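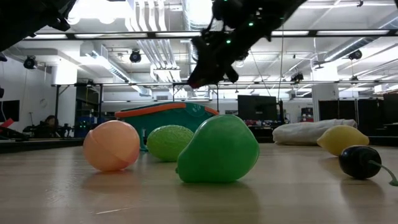
Workshop notebook / Play food and textiles

July, 3:40 pm

Play fruit on the light table, with the teal bag and the off-white cloth behind. Chiyo wants this to become the market basket for the Terton play corner and says the set is "basically done." I don't think it is, so I'm writing down why before we talk it over.

Scale first. The green pear is too big. Next to the lemon it looks like it came from some other set, and I'd bet it did. Chiyo says small children don't care about relative size. Maybe, but she said the same about the Wada tea set and we ended up swapping the cups. I'd like to see a smaller pear before anyone orders 50 of these.

The peach, or what I'm calling the peach. It is round, pale orange, a bit pinker low on one side, with a seam curving across it. I-seul called it an apricot without being asked. The card from Skendov says "stone fruit," no help. If we print word labels we need to pick one, and I don't trust any of us to pick right. Leave it off the first label sheet.

The wrinkled yellow-green one sitting behind the pear: no idea. I-seul says melon. I said a lime that had a hard life. Chiyo says the texture is the selling point, since the others are smooth or close to it and kids will want something to feel. Fair, I suppose. Still a fruit with no name.

Lemon is fine. Blunt at both ends, good shape, reads as a lemon from across the room. No notes.

Eggplant: I like the color, very dark and shiny, but that thin curved stem bothers me. It sticks out well past the body and it's the first thing I'd grab if I were three. I want it pulled on, properly, by somebody who isn't being gentle. Terton's sheet says the stems were tested to 200 pulls. Tested how, and at what angle? Asked, waiting. I'd do our own 200 and bend it sideways while we're at it.

Bag. Teal with the orange trim is cheerful, and the sloping top leaves plenty of slack. My doubt is about the logo. It's so faint I had to go looking for it. Sandano quoted 119 for the reprint and I can't tell if that covers a darker ink or only the same one again. Check before saying yes.

Cloth: rolled and folded at the back for now. Supposed to be the market stall cover. Off-white, around children, with juice. I have said my piece on this already.

Table: there's a long thin scratch near the front left and a patch of small scuffs further over. I'm not blaming the fruit. But if we show this set to anyone on this top, the shine picks up every reflection and people will look at those before they look at the lemon. Matte mat next time, the gray one if Chiyo brings it back.

To do
- smaller pear, ask Skendov
- stem test, I-seul and me
- Sandano: which ink?
- name for the wrinkled one, or drop it

Chiyo read this over my shoulder and wrote "too gloomy" on the cover. Noted.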